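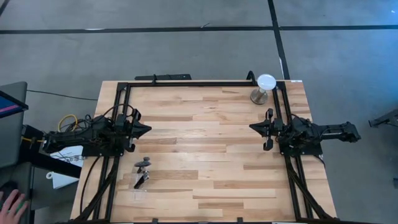
The worktop. Lamp-ish thing top right.

Right, quick one as I've got to be out the door in a bit and I promised I'd write up the table before November's over.

So the top. Butcher block, long strips, pale with the odd honey-coloured bit running through. I wanted it darker. Got talked out of it by Wubit Admasu, who has the bench by the stairs and has sanded more wood than I've had dinners, and she was right, annoyingly. Pale shows up every screw you drop. Dark and I'd be on my hands and knees with a torch every Friday.

Bought from Overgaard, the yard out past Gravham, not the shop. Shop wanted 100 more for the same slab and delivery on top. Yard let us carry it out ourselves. Two of us, one van, a lot of swearing at the second bend in the stairs. Would not do again.

Oiling. Everyone asks. 4 coats, thin, a day between each. The tin said two. The tin is wrong, or the tin has never met a mug of tea. I used the Clindberg oil because it was what we had on the shelf, smells like a cricket bat, takes ages to go off. Wipe it on with an old T-shirt, wait 10 minutes, wipe off whatever's still sitting on top. Dont skip the wiping off. I skipped it on coat one and had a tacky patch for a week that collected every bit of fluff in the building.

Underside too!! I know it's dull. Do the underside or the whole thing cups.

Planks run left to right as you stand at it, which I dithered over for far too long. Glad now. Wiping down goes with the grain and the crumbs end up off the side where the bin lives.

Things I still haven't sorted:

Cables. The yellow one is coiled up by the left edge and that counts as tidy for this week. The black ones I'm not discussing.

The little dark bits bottom left. They have a home, it's a drawer, the drawer is full.

A proper light for evenings. Been looking at a Plamon one with a clamp but the arm's short and I don't want it eating up the middle. I like the middle clear. That's the entire point of a big table, having a stretch of plain wood to look at before you start putting stuff on it.

Wubit reckons re-oil every 7 months. I've written it on the wall in pencil, so we'll see.

Next post is the stools, if the seats ever turn up. Got to run, bus. Will fix the spelling tonigt.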